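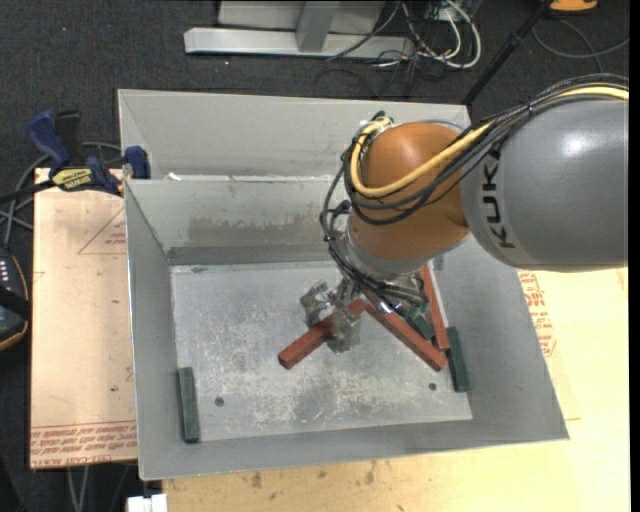
Selon Marlene Pelletier, si un robot sait ramasser des blocs en vrac dans un bac, il saura vider un lave-vaisselle d'ici deux ans, et je suis un vieux grincheux de prétendre le contraire. Elle me l'a écrit en mai, sous mon billet sur les cuisines automatiques, et j'y repense depuis.

Bon, grincheux, je veux bien. Mais deux ans !

Prenez le bac, justement. Des blocs bien droits, rouges ou verts, dans une caisse en tôle grise vissée à nulle part et serrée à la table, un bras KUKA au-dessus. Pour moi, c'est déjà du travail sérieux : les pièces se chevauchent, il y en a toujours une qui va se coller contre la paroi, et il faut choisir laquelle attraper en premier. J'ai passé 18 mois chez Dhillon, à l'atelier d'emballage, et ce geste-là je l'ai fait des milliers de fois sans y penser (en râlant, surtout). Un bloc, au moins, ça reste un bloc. Ça ne se plie pas et ça ne se renverse pas sur vos chaussettes.

Chez moi, le panier du lave-vaisselle contient des verres à pied, une passoire, le couvercle d'une boîte dont la boîte a disparu et trois cuillères emboîtées l'une dans l'autre. Et puis il faut ranger tout ça dans un placard dont la porte frotte. Le bras, lui, pèse plus lourd que mon frigo – je ne sais même pas si mon plancher apprécierait.

Chenxi Wan, avec qui j'en discutais l'autre jour, me reprochait de comparer la machine d'atelier à la maison entière. Elle n'a pas tort. Chez Norov, ils ont une cellule de tri qui tourne toute la nuit, et sur 1 000 pièces elle en laisse tomber 24. Pour des équerres en acier, on les ramasse le matin et on passe à autre chose. Avec mes assiettes, je mangerais vite dans la casserole.

Alors voilà où j'en suis : à l'atelier, oui, pour les pièces rigides et les tâches qu'on peut enfermer dans une caisse, je crois que c'est fait ou presque. Pour le linge, la vaisselle et les jouets sous le canapé, je demande à voir, et pas dans une vidéo de trente secondes. Marlene, si dans deux ans une machine range ma passoire, je vous invite à dîner. C'est elle qui débarrassera.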